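Hard water at home: what it does and what to do about it
Speaker notes, Plamstead Village Hall, May
Montserrat Quintero

Start at 7.30. Doors will still be opening and shutting for the first few minutes, so do the thank-yous slowly.

Introduce myself. I fitted and repaired boilers and water heaters for most of my working life, the last stretch of it for Georgiev in Hevlow. I have no softeners to sell. If anyone asks me to recommend a brand I'll say no, and they can catch me on the way out and I'll still say no.

Ask for hands up: who has scale in the kettle? Who has a shower that sprays sideways? Who has had a plumber tell them to buy something? Leave time for the laughing.

1. Where it comes from

Rain is soft when it falls. It picks up a little carbon dioxide from the air and more from the soil, and that makes it very slightly acid. When it sinks through chalk or limestone it dissolves some of the rock and carries it along. In Plamstead the water comes out of chalk, so we get a lot of it. Over in Grutley, where it comes off the moor into a reservoir, they get next to none. My sister lives there and uses half the washing powder I do.

The main thing dissolved in our water is calcium, with some magnesium. Hardness is normally given as milligrams per litre of calcium carbonate. Anything above 300 is very hard by most people's reckoning. My own kitchen tap came out at 420 when I had it tested. Yours may differ, depending on which end of the village you live and which borehole is running.

How to find out: put your postcode into the water company's website and look for the water quality report. It may be in different units. German degrees, French degrees and Clark degrees are all still in use, and dishwasher manuals are the worst for mixing them. Pass round the conversion sheet at this point. Ask for it back.

2. Is it bad for you?

Somebody always asks, so say it early. Hard water is fine to drink. Calcium and magnesium are things we need anyway. Plenty of people prefer the taste. The trouble is with pipes, heaters, taps, glass and clothes.

Skin is a bit different. Some people with eczema find hard water makes it worse, probably because soap doesn't rinse off well. I'm not a doctor. If that's the worry, talk to one before spending money on a softener.

3. What heat does

This is the part to take slowly, because the rest depends on it.

Cold hard water can sit in a pipe for years and leave very little behind. Heat it and the dissolved calcium bicarbonate turns back to calcium carbonate, which is chalk again, and drops out. It sticks to the hottest surface it can find. In a kettle that is the floor of the jug. In an immersion heater it is the element. In a combi boiler it is the small heat exchanger that makes the hot tap water, and that one is expensive.

The hotter the water, the faster it happens. Above 60 degrees it speeds up a good deal. So if your combi is set to give hot water at 65 and you always mix in cold to use it, you are making scale for no benefit. Turn it down to 50 or so.

Very important, and don't skip it: that advice is for combis only. If you have a hot water cylinder, the stored water needs to be kept at 60 because of legionella. Say it twice. Last time a man went home and turned his cylinder down to 45.
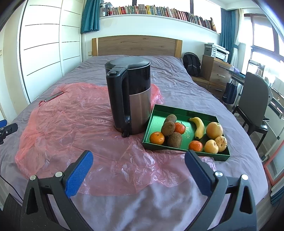 Scale also slows the heat getting through. A thin layer on an element means the element itself runs hotter to do the same job, and in the end it burns out. Pass round the old immersion element from the box. It came out of a house in Hevlow and it weighs nearly as much as a bag of sugar. Let people hold it. The white lumps that come off in their hands are harmless.

Mention the noise. A kettle or boiler with scale in it gets louder. In a boiler people call it kettling, a rumble or a banging when it fires. Scale isn't the only cause, sludge will do it too, so have it looked at.

4. Descaling

Small things first.

Kettles. Citric acid crystals from the chemist or the home-brew shelf. A heaped tablespoon in half a litre of hot water, leave it twenty minutes, tip it away, rinse, boil a full jug of plain water and throw that away as well. White vinegar works but the smell hangs about and your tea will taste of it for a day. Unplug it first. Don't put the base of any electric kettle in the sink.

Little and often is easier. Once a month in Plamstead is sensible. Once it has gone thick and brown it takes several goes. Empty it at night too, as water left standing in the bottom dries up and leaves its share behind.

Shower heads. Unscrew it and leave it in a bowl of citric acid. If it won't unscrew, tie a freezer bag of the stuff round it with a rubber band. An hour is enough. Be careful with gold, brass or matt black finishes, which acid can mark. Try a hidden bit first.

Taps. The little mesh at the end of the spout is called an aerator and most of them unscrew. Soak it and scrub it with an old toothbrush. A lot of people who think they have low pressure have a blocked aerator.

Toilets. The grey or brown line in the pan is scale that has taken up dirt. Bleach whitens it and leaves it exactly where it was. You need acid. Now the safety bit: never use an acid cleaner and bleach together or one straight after the other. It gives off chlorine gas. Flush several times and leave it to another day.

Washing machines. Powder already has water softener in it, so use the dose for hard water on the side of the box. Liquids have less. If you wash mostly at 30 there isn't much scale to worry about, but an occasional hot empty wash keeps the drum from smelling.

Dishwashers. Dishwashers have a small softener built in. It only works if you fill it with salt and set the hardness on the control panel. All-in-one tablets do not replace the salt at our levels. Use dishwasher salt, the coarse kind. Table salt is too fine and has other things in it.

Marble and limestone. No acid at all, ever. They are made of the same stuff you are trying to dissolve.

Break here for tea if running late. Otherwise carry on to softeners and have tea after.

5. Softeners

Explain plainly. A proper softener is a tank of resin beads. The beads hold sodium. As hard water goes past, they let go of the sodium and hold on to the calcium. When the beads are full, the machine washes them through with strong salt water, the calcium goes down the drain, and it starts again. So it needs a drain, a supply of salt and a space under the sink or in the garage.

The good side: no new scale, old scale slowly clears, less soap, softer towels.

The other side: it costs money to buy and fit, you have to lift the salt, and it uses some water each time it regenerates. Softened water has more sodium in it. Keep one unsoftened tap in the kitchen for drinking and for making up baby milk. Anyone on a low-sodium diet should use that tap as well. Check with the boiler maker before softened water goes into the heating circuit, as a few of them don't allow it.

What it costs: I'll give my own figures and nothing else. Mine was £1168 fitted, and that included moving a pipe. I get through 2 blocks of salt most months. I haven't tried to work out whether it has paid for itself. I bought it because I was sick of cleaning the shower screen.

6. Magnets and gadgets

There will be a question, so have an answer ready. Devices that clip round the pipe, with magnets or a coil of wire, don't take anything out of the water. The claim is that they change the way the chalk forms so that less of it sticks. Some tests have found an effect, many have found none, and results from one house don't seem to carry over to the next. I've taken scaled-up heat exchangers out of houses that had one fitted. I've also met people who swear by theirs. If you want to try one, buy it from somewhere that will give you your money back, and take a photo of the inside of the kettle on the day you fit it.

Filter jugs do take out some hardness and they're fine for tea. Change the cartridge when it says. Keep the jug in the fridge.

Scale inhibitors with phosphate in them, the small canisters on the pipe into a combi, do a fair job for the money. They need refilling. Most of the ones I've seen were fitted with the boiler and then forgotten.

7. Questions

Likely ones:
Will soft water leak through my old joints? It can, if scale was all that was plugging the hole. The joint was already bad.
Can I water plants with softened water? Not house plants. Use rainwater, especially for azaleas and blueberries.
Why is there a film on my tea? Calcium plus what's in the tea. A drop of lemon stops it, or filter the water.
Is the white stuff on my glasses scale? Put vinegar on it. If it goes, yes. If it stays, the glass is etched and it won't come off.

Test strips are on the table by the door, one per household. Dip, shake, wait as long as it says on the packet, compare with the chart. Use the cold kitchen tap.

Collect the conversion sheets and the element. Hall to be locked by 9.30.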